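Applies to: Kenditix Claren battery maintainer, panel version and portable version
Revised 6/19/19. Replaces the loose sheet packed with earlier units.

## 4. Connecting the maintainer to a stored vehicle

Read Section 2 (Safety) before starting. The procedure covers passenger cars and light trucks with a single lead-acid battery and negative ground. For positive-ground vehicles, go to Section 6. Vehicles with two batteries in parallel are covered in Section 7.

**CAUTION:** Do not connect the maintainer to a frozen, cracked or leaking battery. A battery case that bulges at the ends must be replaced.

### 4.1 Before you begin

You will need:

- a 13 mm wrench (some older domestic vehicles use inch sizes)
- a wire brush or post cleaner
- safety glasses and gloves
- the ring-terminal lead or the clamp lead supplied with the unit
- distilled water, if the battery has removable caps

The ring-terminal lead is for vehicles stored longer than a few weeks. The clamp lead is for occasional use and for vehicles with no room under the hood for a fixed lead. Do not join the two leads to gain length.

### 4.2 Preparing the battery

1. Park the vehicle on level ground. Set the selector to Park, or to Neutral with the wheels blocked. Do not leave the parking brake applied for the storage period.
2. Switch off the ignition and all accessories. Remove the key.
3. Open the hood and, if the battery is in the trunk, open the trunk as well. Check that the trunk light goes out when the lid is nearly closed. A light that stays on will hold the maintainer in Charge mode.
4. Inspect the posts. Remove white or green deposits with the brush.
5. If the battery has removable caps, check the fluid level in each cell. Add distilled water until the plates are covered. Final topping up is done after charging (step 6 of 4.4).
6. Wipe the top of the battery with a damp cloth and let it dry.

**NOTE:** On vehicles with an electronic radio, write down the security code before loosening any terminal. Kenditix cannot supply radio codes.

### 4.3 Attaching the lead

1. Confirm that the maintainer is unplugged from the wall outlet.
2. Identify the positive post. It is marked with a plus sign and is usually the thicker of the two.
3. Loosen the nut on the positive clamp. Slide the red ring terminal under the nut and tighten.
4. Attach the black ring terminal to the negative clamp in the same way. Where the vehicle maker provides a separate ground stud, use the stud.
5. Route the lead away from the fan, belts, exhaust manifold and hood hinges. Secure it with the ties supplied.
6. Fit the rubber cap to the free end of the lead until the maintainer is connected.

With the clamp lead, attach red to the positive post first. Attach black to a clean, unpainted bolt on the engine block, away from the battery and fuel line. Remove the clamps in reverse order.

**CAUTION:** A metal tool that touches the positive post and the body at the same time will cause a short circuit. Keep the wrench clear of the fender and hood while working on the positive side.

### 4.4 First charge

1. Push the free end of the lead into the maintainer until the latch clicks.
2. Plug the maintainer into a grounded wall outlet. The Power lamp comes on and the unit tests the battery.
3. Press Rate until the 2 A lamp is lit. Use the low rate for all storage charging, whatever the size of the battery.
4. Press Start. The Charge lamp blinks.
5. Leave the unit alone until the Charge lamp is steady. A fully discharged battery can take 22 hours or more. The display shows the state of charge in percent and updates at long intervals, so a reading that does not move for a while is normal.
6. When the lamp is steady, unplug the unit, check the fluid level again, and fill each cell to the ring. Plug the unit back in. It returns to the same setting.

The maintainer changes to Float mode on its own. In Float mode it supplies current only when the state of charge falls below 93 percent.

### 4.5 Lamp indications

| Lamp | Condition | Action |
|---|---|---|
| Power, steady | Unit is on | None |
| Power, off | No supply | Check outlet and fuse |
| Charge, blinking | Charging | None |
| Charge, steady | Float mode | None |
| Reverse, steady | Leads swapped | Unplug unit, correct leads |
| Fault, blinking | Battery not detected | Check ring terminals and fuse in lead |
| Fault, steady | Battery did not accept charge | Have battery tested |

If the Reverse lamp comes on, no damage has been done to the unit. Unplug it before touching the leads.

### 4.6 Checks during storage

Once a month, look at the lamps and feel the lead along its length. Warmth at the plug is acceptable. Warmth at a ring terminal means the nut is loose or the post is dirty. Unplug the unit and repeat steps 3 and 4 of 4.3.

Where the unit shares an outlet with a Pusus dehumidifier or other motor-driven appliance, use a power strip with its own breaker. Do not run the supply cord under a tire or through a closed garage door.

For vehicles put away in September, repeat the fluid check at midwinter.
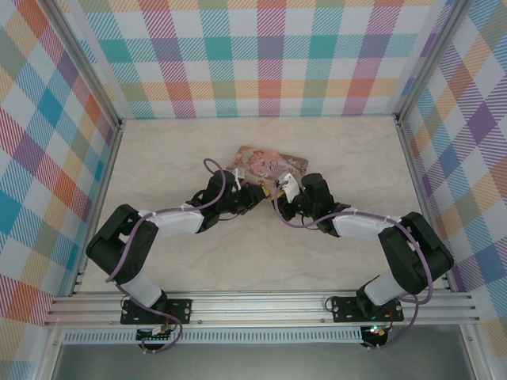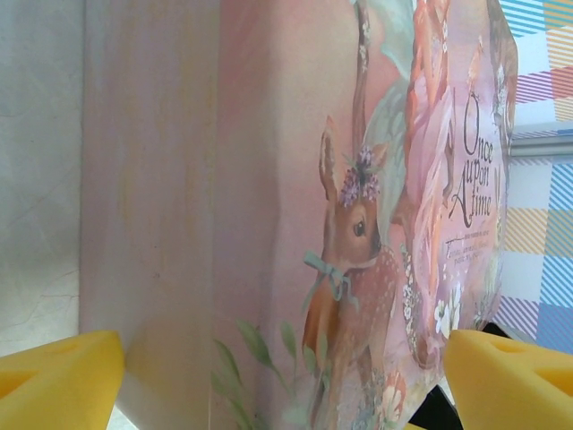 ### 4.7 Returning the vehicle to service

1. Unplug the maintainer from the wall.
2. Release the latch and pull the lead from the unit. Fit the rubber cap.
3. Tuck the lead where it cannot reach moving parts. The ring terminals may stay on the battery.
4. Check tire pressure, engine oil and coolant before starting.
5. Start the engine and confirm that the charging warning light goes out.

If the engine cranks slowly after a full charge, have the battery load-tested. The percentage on the display shows charge only and does not measure cranking ability.

### 4.8 Replacement leads

Ring-terminal leads, clamp leads and lead fuses are sold through Ó Ceallaigh parts counters. Quote the number molded into the latch. Fuses must be of the same rating as the one removed. The panel version uses a different plug from the portable version, and the leads do not interchange.

Continue to Section 5 for wall mounting.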